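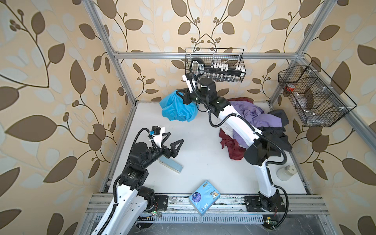

Most of the mail we get at the Stostier kitchen is about lentils, which says something about our readers and possibly about us. The same questions keep arriving, usually from someone with a pot already on the stove, so they are collected on this page. Everything below is for plain brown lentils unless we say otherwise. By brown we mean somewhere near the little round berries in that leafy wallpaper, give or take your bag and your kitchen light. Red lentils are another matter and have their own question further down.

## Do I have to soak them?

No. You can, if you enjoy planning. Soaked lentils cook a bit faster and fall apart a bit sooner, and we have never found the trade worth a bowl to wash.

## How much water?

Three cups of water to one cup of lentils. If the pan looks dry before they are soft, add a splash. If it looks like a pond at the end, drain it. People write to us in real distress about this and the answer is a colander.

## How long do they take?

Start tasting at 20 minutes and expect to stop at 30 or so. Old lentils take longer. Very old lentils, the kind that moved house with you, may never get there at all, and you should forgive yourself and open a can.

## When does the salt go in?

At the start. We know what your aunt says. We tried it both ways, side by side, in December when there was little else going on, and the pot salted early tasted better all the way through. The skins were fine. Vinegar, lemon and tomato are what you want to hold back until the lentils are soft.

## My soup tastes of nothing. Why?

Usually the onions. "Soft" takes longer than the recipe claims, every recipe, including ours. Give them a good long while in more oil than seems decent, then add the garlic and cumin for the last minute. After that, check the salt again and squeeze in some lemon. If it still tastes of nothing, you may have a cold. 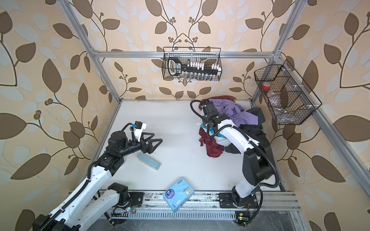

*Page last changed: 28th January*

## Can I use red lentils in the Cluvier stew?

You can, but you'll be making porridge. Good porridge! Cut the cooking time in half, skip the potatoes and call it dal when you bring it to the table.

## How much is a serving, dry?

For a main dish, 200 grams feeds 2 hungry people, or 3 if there is bread. Readers in Dredville insist on more, but Dredville has always eaten like that.

## Can I freeze it?

Yes, very well. Leave some room at the top of the tub. Write on the lid what it is, however sure you are that you'll remember. Frozen lentil soup and frozen gravy look identical, and we have served one over mashed potatoes meaning the other.

## What happened to the Nadar salad recipe?

We took it down to fix the dressing, which called for a tablespoon of mustard where we meant a teaspoon. Several of you made it as written and wrote in to say you liked it. The corrected version will go up once we stop arguing over the celery.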